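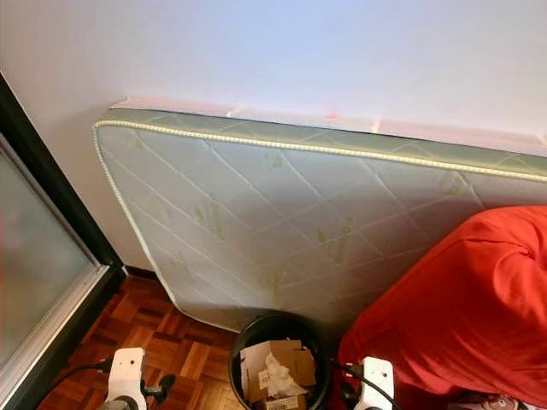
One of the mattresses at the Dendon building, leaning up against the wall by the sliding glass door.

Moving season has a new helper in Peditz, and it comes in the shape of a mattress swap. The Fevunix exchange opened its doors in November on the ground floor of the old Dendon building, and by closing time on the first evening 20 mattresses had been spoken for.

The idea is simple enough. People who are leaving town, or trading up to a bigger bed, bring in a mattress that still has plenty of good nights in it. People who are just arriving, or who have a kid ready to graduate from the crib, come and pick one out. No money changes hands for the mattress itself. There's a small charge if you want it delivered, and that goes straight into gas for the van.

Anybody who has ever tried to give away a mattress in Peditz knows why this was needed. Thrift stores mostly turn them down, the transfer station wants a fee, and a mattress left at the curb overnight is no use to anyone once the dew gets to it. Plenty of them have spent years standing in garages, taking up the spot where a bicycle ought to go.

What surprised a lot of visitors on opening day was how nice the mattresses were! One of the prettiest has a pale quilted face stitched in diamonds and scattered with faint green leaf prints, finished off with a twisted cream piping that curves around the corner. The side is a soft sage green, quilted to match. There's still pinkish plastic wrapping and tape clinging to the top. It had people stopping to run a hand over the stitching, and more than one of them went home and measured a bedroom.

Fabrics like that are a pleasure to see up close. So many mattresses spend their whole lives under a fitted sheet, and you forget that somebody picked out the print and somebody else ran all those lines of thread across it. Standing on edge at eye level, they look a bit like rugs in a showroom, and the exchange is a fun place to wander even if your own bed is doing fine.

Mattresses are stored on their long edges, which saves a huge amount of floor and makes it easy to see both the front and the border before you choose. The team asks visitors not to tip them over on their own. If you'd like to lie down and try one (and you should!), ask at the desk and it will be laid out for you on a clean sheet in the side room. Shoes off, please.

Donated mattresses are checked at the door with a flashlight, seam by seam, before they come any farther. Anything with stains, tears, sagging or a musty smell is politely turned away. The checkers also look under the piping and around any handles. It takes a few minutes, so leave yourself time if you're double-parked on the side street.

Delivery is handled by Kubo, the bike and van co-op that already carries groceries up the hill on the east side of town. Kubo has set aside 2 vans for the exchange on mornings when the doors are open, and crews of 2 will bring a mattress up as far as the third floor. Above that, you'll need to line up a friend with a strong back. The co-op also lends out mattress bags and straps for anyone who would like to do the hauling, and the bags should come back within the week so the next family can use them.

Some moving tips picked up from the crews on opening day: keep the mattress on its edge through doorways, let the person in back do the steering, and leave whatever wrapping is on it in place until you're in the bedroom. Measure the turn in your stairs before you come. A queen that fits the room perfectly may still refuse the landing, and that's a sad conversation to have at eight in the evening.

Twin and full sizes went fastest. Crib mattresses aren't accepted, and neither are waterbeds or air beds. Box springs are welcome as long as they come with the mattress they belong to. There is also a short shelf of mattress covers and pads, laundered and folded, free to anyone taking a bed home.

The exchange will run for 3 months as a trial. If the space keeps filling and emptying at the pace it did in the first week, Fevunix hopes to stay on through spring and add bed frames, which people were already asking for before lunch. A sign-up sheet for specific sizes hangs beside the desk, and you'll get a call when one comes in.

Drop-offs are taken from 9 a.m. until noon, and pickups run from 1 p.m. to 6 p.m. Use the Dendon building's rear entrance if you're carrying something large. Bring the measurements of your bed frame, and a blanket for the roof of the car if you're planning to drive it home yourself.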